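# The long table, Vunddale

21 May 2014

Hello again, and thank you for being patient with me. I said I would put something up about the table as soon as it was in its place, and then the days ran away as they always do in spring. Quite a few of you have asked about the wood since I first mentioned it, so this page is mostly wood, I'm afraid, with a bit of chatter in between. If you only came for the opening times, they are on the front page where they have always been!

For anyone new, we are the downstairs workroom at Vunddale, the long low building on the Dillik road with the green gutters. The old tables had served us well but they were dark and rather gloomy, and one of them had a split you could lose a pencil in. We wanted something pale, something that would make the room feel a little lighter on a wet afternoon, and we wanted to be able to see what we were doing on it. I went back and forth to the Berhe yard more times than I care to admit, and every time I came home with another offcut in my coat pocket to look at by the kitchen window.

The one I kept coming back to had stripes in it, pale beige and tan, lighter bands and darker bands lying side by side like sand when the tide has gone out. I had it propped against the bread bin for a fortnight and never got tired of looking at it, which I took as a good sign.

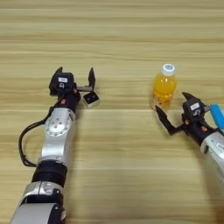
We talked for a long while about which way the stripes ought to run. I was all for having them go away from you as you stand, and I was outvoted, and I am glad I was. Side to side is much more restful. You stop noticing it after a bit, in the nicest possible way, and then you catch sight of it when you put your cup down and you're pleased all over again.

The finish took longer to settle than the wood did. There was a strong feeling in favour of varnish, and a smaller but very determined feeling in favour of oil, and in the end we tried both on the offcuts and left them about the room for people to scratch, spill on and generally mistreat. Oil won. We used the clear Greselico, put on thinly with an old cotton pillowcase, 3 coats in all, with a whole day's drying after each. The tin says you can get away with less, but the day was damp and I am a worrier. The smell hung about for a while (rather a pleasant smell, I thought, a little like walnuts) and had gone by the time we opened up again.

If you are thinking of doing something similar at home, please do rub along the grain and never across it. I know everybody says so. I went across it in one corner while listening to the radio and had to do the whole corner again with fine paper, muttering.

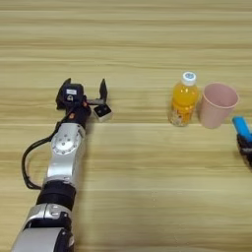

Somebody asked me what all this came to, and I have the receipt here under the biscuit tin. The timber was 406 from the Berhe yard, delivery included, and the oil and sandpaper came to 31 more. I thought that very fair for something we expect to lean on, work at and eat our sandwiches over for the next 20 years. The old tables have gone to a good home further along the Dillik road, where I'm told they are holding up a great many tomato plants.

I do like the broader, plainer stretches of the grain as much as the stripy ones. When the offcuts were first laid side by side I fretted that the darker streaks would look too busy, and I very nearly swapped to a plainer board at the last minute. I would have been sorry. They give your eye somewhere to wander while the kettle boils.

A few small house rules, now that it's in: mats under anything hot, a damp cloth and no spray for wiping down, and do tell me about spills so I can see to them with a dab of oil. It will have another coat in June, so the workroom will be shut for a day or two then, and I'll pin the dates up by the door once I've looked at the weather.

The leftover offcuts are in the crate under the window, if anybody would like one for a chopping board or a doorstop.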